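Stallow Two-Arm Home Helper, one month in
Reviewed by Hanane Ramadan

Verdict: buy a laundry basket.

The longer verdict needs some background. I review vacuums, mops and the occasional air fryer for people who live in Stostville and places like it, which means small rooms, carpet, and more coats than hooks. When Stallow offered a month with the Home Helper I said yes before asking what it weighed. It came in January with two men and a ramp. Kedir Wolde did the setup and was very patient with my outlets.

Rental is $700 a month, and that includes 32 "chore credits." A credit is one chore, finished or not. I would like to draw your attention to the words "or not."

I'll start with what it does well. It carries. Ask it to take a towel from the bathroom to the bedroom and it will take the towel to the bedroom, at the pace of someone carrying a full bowl of soup. It picks shoes off the floor and lines them up by the door in pairs, mostly the right pairs. It shut every kitchen drawer I left open, and I left a lot of them open once I knew. If your household chores consist of shoes and drawers, you can stop reading and get your wallet.

Then there is clothing. The brochure shows a stack of folded shirts so neat it looks ironed. Folding, according to page 40 of the manual, is "in preview." Hanging things up is not in preview. Hanging things up is a full, paid-for, one-credit chore, so that is where I spent most of my credits.

I gave it a gray zip-up, the easiest garment I could think of short of a scarf. The left hand is the good one, with proper fingers that bend around the cloth and hold on. The right one is more of a pointer, and it spends its time pressing the fabric from the side like a relative helping you move a couch.
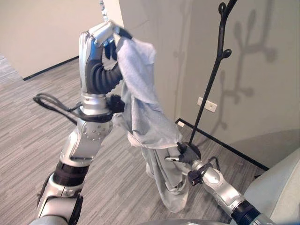 The Home Helper with the zip-up, in front of the coat rack.

Look at how much sweatshirt is hanging below that hand. Cloth is the whole problem. A shoe is the same shoe wherever you grab it. A sweatshirt picked up by a random fold turns into a long twisted thing with the hood, the collar and the sleeves all keeping to themselves, and the machine has to work out which bit goes on the knob. My seven-year-old solves this by jamming any part of it over any hook. The Home Helper has higher standards and worse results.

Its best time for one zip-up, from pickup to hook, was 548 seconds. I timed it on the oven clock and then again on my phone, because I didn't believe the oven. The attempts that failed went quicker, since dropping something on the carpet takes no time at all. It does pick it up and start over, without sighing, and I'll give it credit for that. (One credit, to be exact.)

I called Ashraf Shawky, who runs the laundry room at the Bennani hotel and has had a Wostach folding machine for years. He was not impressed by mine. His does flat sheets all day, he said, and he loves it, but someone still has to feed in the corners, and the bathrobes go to a person named Sólveig Nørgaard, who is faster than anything you can plug in. I asked if he'd swap her for two arms and a subscription. He laughed for longer than I thought the question deserved.

Other notes. It is quieter than my dishwasher. The cable on the left arm sticks out in a loop and I kept waiting for it to snag on something, though it never did. It wants a clear floor, so you will be tidying up before the thing that tidies up. The app logs you out.

Pros: gentle with fabric, good with shoes, never in a mood.
Cons: price, speed, sleeves.

Would I have it back? Ask me when folding is out of preview. Kedir says soon.

Score: 2 out of 5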